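Plillano Hand-Held Gripper Kit, trial unit
Ticket: Episodes dropped at upload, desk tidy task
Status: Solved
Opened by: Hatice Taşdemir
Assigned to: Andor Oláh

Hatice Taşdemir, 29/08/2024
Hi Andor! First off, we're having a great time with the trial kit. Erdal picked it up cold and was recording usable runs before lunch, and the grip is so light that you forget you're holding it. One snag though. Out of 90 episodes on the desk tidy task, 6 get thrown out at upload with "finger width lost". The rest go through fine. Firmware is whatever it shipped with, lights on, no error on the handle.

Andor Oláh
Glad it's going well! That message means the software couldn't follow the opening between the fingers for part of the run. Could you:
- check that the finger mounting screws are snug
- wipe the lens with the dry cloth from the case
- re-run the width calibration (fully open, fully closed, two times)
- send a still from one of the rejected runs

Hatice Taşdemir
Screws were fine, lens wiped, calibration passed on the first go. Still losing episodes, always on the same desk. Still attached.

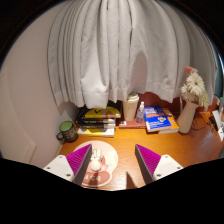 Desk task, fingers open, with glare on the wood between them.

Andor Oláh
Super helpful, thanks. Both magenta wedges are easy to make out, so I'm not worried about the mounts. I'd like to rule out that bright reflection on the desktop. Exposure is on auto by default, and a glossy surface can make it hunt. Try Settings > Capture > Exposure > Locked, start at 2,000, then record a fresh batch. No need to move the books or anything else on the desk.

Hatice Taşdemir
Locked it at 2,000 and Erdal did another batch on the same desk, same task. Every episode uploaded! He's thrilled (so am I). Two small asks for the wish list: the exposure lock resets when you swap the battery, and it would be lovely to see the width reading live on the phone app.

Andor Oláh
Brilliant! The reset is a known bug and the fix is planned for the November release. I've added your vote for the live width reading. Marking this solved, just reply here if it comes back.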